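The Cult of the Tidy Can

Everyone with a pantry is now supposed to have a system. I tried one for a winter, and I have notes.

It started in December, when I bought a shelf riser from Trondell, a company that sells storage the way other companies sell vitamins. The riser cost $34. For that money you get a raised wooden surface and the promise, printed in calm gray type on the box, that you will "see everything you own." I own a lot of canned tomatoes. I could see them fine before.

The theory goes like this. A cupboard shelf wastes the air above the first layer of cans, so you put a platform in the middle or at the back and use the height. Cans on top, cans underneath, cans along the sides. Drallden, whose catalog runs to 596 pages and which I have now read more closely than my lease, calls this "tiering." My grandmother called it stacking and did it with a plank and two bricks.

Does it help? Some. With a riser I stopped knocking over the front row to reach the back one. I also stopped using whatever was underneath, where the light doesn't reach, and by February I had a private museum of chickpeas down there. The brochures always photograph the top tier.

Then there is the matter of labels out. The Plosthorpe method, a course I paid for so you don't have to, devotes an entire lesson to turning cans so that their labels face the same way. I did it. It took most of an evening and looked wonderful until someone made chili. The instructor suggests a "two-minute reset" after each meal. I timed mine, and it was not two minutes, and I resented all of them.

The course is on firmer ground with its rule about rows. Keep like with like, it says, and run them front to back instead of side to side. I'd been lining up my cans across the shelf for twenty years, so that the tuna hid behind the tomatoes and the coconut milk hid behind the tuna. Front to back is better. I admit this without joy. It would have fit on an index card, and the course has 4 modules.

Decorative canisters are where I lose patience. There is a healthy trade in containers that look like food cans, only prettier, and people put them on open shelves and fill them with tea bags or pens or nothing. Szewczyk, a small shop near me that does a brisk business in them, told me the printed ones sell faster than the plain. Of course they do. But a printed container locks you in. Put rice in something covered with tomatoes and you will open it looking for tomatoes, possibly for years. A plain one asks you to remember what's inside, or to buy a label maker, which Drallden will happily sell you.

If you want to try any of this, take everything out first and do the sorting on a big table. Trying to tier a cupboard from inside the cupboard is how I cracked a jar of capers. Spread the cans out with some space between them and set up the platform where you can walk all the way around it. Look at it from above, then get your eyes down to the level of the tabletop, which is closer to how you'll see it on a low shelf. The two views disagree more than you would expect – a short row that looks orderly from overhead can turn into a wall from the front.
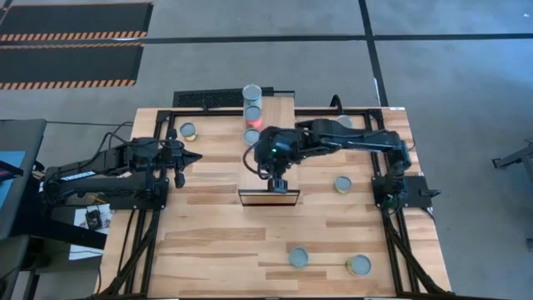
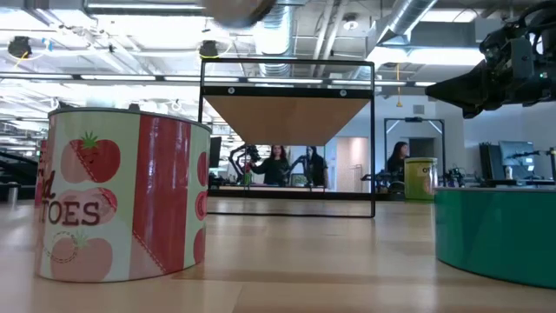

Cans and a raised wooden platform on the table, from overhead (first) and from tabletop height (second).

I kept the riser. The label lesson I dropped by March, and the chickpeas are soup.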